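Incidencia: el tablero blanco se mancha con rotulador y no sale
Categoría: Mobiliario / Superficies de trabajo
Producto: tablero Nadusine, acabado blanco
Estado: resuelto a medias

Abierto el lunes 18 de marzo de 2019

Hola, buenas. Os escribo porque llevo ya una temporada peleándome con el tablero Nadusine que os compré en la tienda de Fornimville, y quiero dejarlo todo apuntado aquí antes de hacer una barbaridad con el estropajo. La mesa me encanta, que conste (¡la luz que da ese blanco!), pero cada raya de rotulador se queda agarrada como si fuera tinta de tatuaje. El acabado es el mate, el de 100 por 200, y lo monté en agosto.

Lo que he probado hasta ahora:

Agua tibia y jabón de fregar. Quita el polvo y las huellas, la tinta ni la toca.

Goma de borrar blanca. Con el lápiz va de maravilla. Con el rotulador hace una nube gris bastante fea.

Alcohol en un algodón. Aquí sí que hubo alegría - la tinta negra se fue casi toda, la roja dejó un cerco rosado.

Esponja de esas milagro, en una esquina que no se ve. Sale la mancha, pero queda un brillo raro mirando a contraluz, así que paré enseguida.

Respuesta de soporte Fonholm:
Gracias por tanto detalle. El acabado mate tiene poro y no conviene usar esponjas abrasivas. Pruebe alcohol con un paño de microfibra, dando toques y sin frotar, y deje actuar 21 segundos antes de retirar. Después aclare con agua.

Seguimiento:
Hecho lo de los toques, y mejor, mucho mejor. El cerco rosa ha bajado un montón, aunque si sé dónde estaba lo sigo viendo (manías mías). También compré el limpiador Huang de 100 ml, que huele a limón y va más o menos igual que el alcohol, solo que más caro.
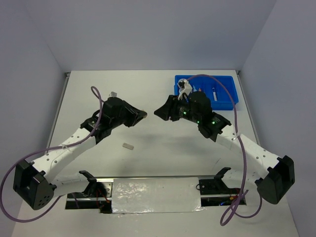
El blanco del tablero me preocupa sobre todo en la parte del fondo, cerca de la junta con la pared, que es donde acaban las cosas pequeñas y donde más me cuesta llegar con el paño. Ahora los rotuladores tienen prohibido dormir sueltos sobre la mesa: el blanco va en la bandeja azul, con las cositas naranjas y rojas, y de ahí no se mueve salvo para usarlo. Como la bandeja es de plástico, si se mancha la paso por el grifo y listo.

Me quedan dos dudas. ¿Vendéis algún sellador para el acabado mate, o me tocaría cambiar al satinado? ¿Y la esquina del brillo raro tiene arreglo? De momento no cerréis el tique, porfa, que quiero repetir lo del alcohol el fin de semana y os cuento cómo queda el cerco.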